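How I Hang a Load of Clean Washing Without Losing an Afternoon

Posted 3/25/18

I've been putting this one off because it feels a bit silly to write instructions for hanging up clothes. But after the sock drawer post I had a pile of messages asking what I do with everything that isn't socks, and Nuria Vallejo (hi Nuria!) has asked me twice now, so here we go. This is how I get a basket of clean shirts, jumpers and tees off the table and onto hangers, and how I stopped living out of the washing basket like a uni student.

A bit of background. We moved into the unit at Vendorton with one wardrobe between two people and a hallway cupboard that is mostly hot water system. The clothes had nowhere to go, so they stayed in the basket, and every morning somebody would tip the whole lot out looking for a work shirt and then stuff it all back. Everything looked slept in. I was ironing shirts that had come off the line perfectly smooth. It was ridiculous and it was entirely my own doing.

What changed was getting a little rack to work from. I'd always carried the basket to the wardrobe and hung things one at a time, arms up, hangers sliding along the rail, dropping a singlet on the floor every second go. Now I do the lot at a table and carry the finished hangers over in a bunch. It's so much easier on the shoulders.

What you'll need

A table or bench you can stand at without hunching. Mine is the kitchen table with the chairs shoved back.

A basket or tub for the clean things. A wide one beats a tall one, as you want to see what's in there without digging.

A small freestanding rack with a rail across it. Anything that holds a hanger off the surface will do. I've used the back of a chair with a broom handle laid across to another chair, and it worked well enough until the dog walked through.

Hangers, all the same sort if you can manage it. More on this in a tick.

A cloth for wiping the table first. Ask me about the Vegemite on the cream cardigan. Actually, don't.

A word about hangers

Wire hangers get a bad name and I think it's a bit unfair. The bare ones from the drycleaner are too thin and they do leave marks, and I had one rust onto a white collar, so those went in the scrap metal. The coloured coated ones are much nicer to use. They take up next to no room on the rail, and in a wardrobe as mean as ours that matters more than anything.

What they're not great for is heavy stuff. A winter coat wants a proper wooden hanger with a bit of shoulder on it, and so does a suit jacket. For tees, business shirts, light blouses and kids' things, wire is fine.

The one real nuisance is tangling. Wire hangers love each other. If you keep them loose in a bag you'll spend your life pulling one out and getting five. So keep them on a rail, hooks all facing the same direction, and put the empties straight back there whenever you take something out to wear. That's the single habit that made the most difference at our place. Teodoro took a while to come around to it (he was a "leave it on the doorknob" man) but he's very good now.

Step 1: Clear the table and wipe it down

You want the whole surface. Mail, keys, fruit bowl, all of it off. Give it a wipe and then go over it with a dry tea towel so nothing goes down on a damp patch.

Step 2: Put the rack in the middle and the basket to one side

I'm right-handed and I like the basket on my left, so I pick up with the left hand and the right is free to grab a hanger. If you're left-handed swap it around. Have a play and see what feels natural.

Turn the rack on an angle instead of lining it up square with the table edge. I know it looks untidy, but hangers stick out on both sides of the rail, and if the rack is dead square you end up reaching past one lot of corners to get to the other. An angle gives you a clear side to work from.

Load up the hangers before you start. Slide them on in one go so the hooks sit together, and don't worry about spacing them out.

Step 3: Sort, but only a little

I used to make proper piles. Whites, darks, his, mine, work, weekend. By the time I'd finished sorting I was sick of the sight of it all and I'd go and make a cuppa. Now I do one quick pass and ask one thing of each garment, does this hang or does this fold?

Hang: woven shirts, blouses, dresses, light tops, anything that creases if you look at it sideways.

Fold: jumpers, heavy knits, trackies, pyjamas, gym gear, undies obviously.

Folders go back in the basket or onto a chair. Hangers stay on the table.

Knits are the ones people argue with me about. My aunt hung every jumper she ever owned and she'll tell you they were fine. Mine grew. I had a beautiful soft one that came off the hanger after a winter with little points on the shoulders and sleeves down to my fingertips. Light knits for a week or so, sure. Anything with weight to it, lay it out flat and fold it.

Step 4: Lay the garment flat, front up

Pick one thing out of the basket. Give it one good shake, hold it by the shoulders, and let it down on the table with the neck pointing towards the rack and the hem towards you. Smooth it from the middle outwards with the flat of your hand. You're getting the big wrinkles out so they don't set, that's all. It takes a couple of seconds and it saves me getting the iron out most weeks.

If it's a button-up, do up the top button and maybe the third one down. If it's a tee, leave it be. 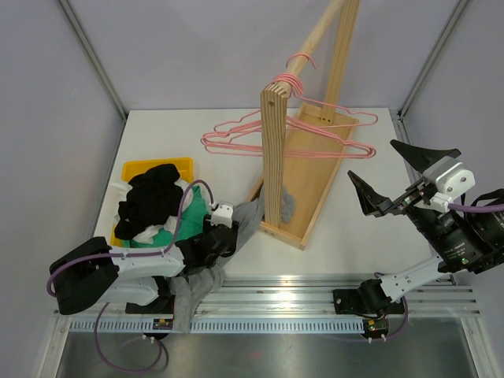

Basket on the left, pink hangers up on the rail, and a soft grey knit laid across the front of the table.

Step 5: Bring the hanger to the garment

Take the nearest hanger off the rail. Lift it straight up and then towards you, don't drag it sideways, or its mates will come along for the ride.

For tees and anything with a closed neck, go in from the bottom. Slide the hanger up through the hem, hook first, and poke the hook out through the neck. I know everyone goes in through the neckhole because it's quicker. I did too! And then I wondered why all my tees had wavy necks. Going in from the hem is slower for the first few and then you stop noticing.

For shirts, open one side, pop a shoulder on, then the other, and pull the front closed.

For strappy tops on wire hangers with no notches, wrap a rubber band around each end of the hanger. It isn't pretty but nothing slides off. Rahel Prantl puts a dab of hot glue there instead, which looks neater, though I haven't been game to try it near my good camisoles.

Step 6: Check the shoulders, then hang it back up

Hold it up by the hook and look at the seams. They should sit along the top of the wire and be even on both sides. If one side droops, tug it over now, as it will dry or settle that way and look crooked on you.

Then back on the rail, at the far end, with the hook facing the same way as the empties. Full ones at the far end, empties at the near end. When the two meet, it's time for a walk to the wardrobe.

Step 7: Carry them over in a bunch

Don't wait until the whole basket is done. A little rack gets top-heavy, and I've had one go over with a full load and take a glass with it. Do a handful, gather the hooks together in one fist, lift, and walk. Your other arm goes under the clothes so they don't drag on the floor.

Hang the whole bunch on the wardrobe rail in one go, then spread them out with your fingers.

Step 8: Do the folders last

By now the basket is nearly empty and you've got the table to yourself. Fold the knits in thirds with the sleeves tucked behind, and stack them with the fold facing out so you can grab one without wrecking the pile. Heaviest at the bottom.

A few things people have asked

Can I do this with damp clothes? You can, and in summer I often do, especially shirts. Make sure the hangers are coated and not chipped, and leave a gap between each one so the air gets in. Put an old towel under the rack as well.

Where did I get the rack? Mine was made for me by Cayetano Barroso, who does timber bits and pieces at the Flanholm market. I've seen similar ones in craft shops sold for drying herbs and displaying scarves. A length of dowel and two solid uprights on a heavy base is all you're after. If you're making one, don't skimp on the base.

How many hangers do I need? Fewer than you think. I counted ours during the big clean-out in May and we owned 101, for two adults. I kept what fitted on the rail with a bit of breathing room and took the rest to the op shop. If I run out of hangers now, something has to go before anything new comes in.

What about trousers? Clip hangers, or folded over a wooden one. Wire will give you a crease across the knee. I'm planning a separate post on trousers, and on what to do with belts, which currently live in a very sad tangle on a hook behind the bathroom door.

Does it have to be done straight off the line? No, but the sooner the better. If I can't get to it that day I at least lay the shirts flat across the top of the basket so they're not at the bottom under the jeans.

Have a go with your next load and tell me how you went in the comments. And if anybody has a good trick for keeping wide-neck tops on a hanger that doesn't involve rubber bands, please share it, I've only got 2 good ones left and the rest keep pinging across the bedroom.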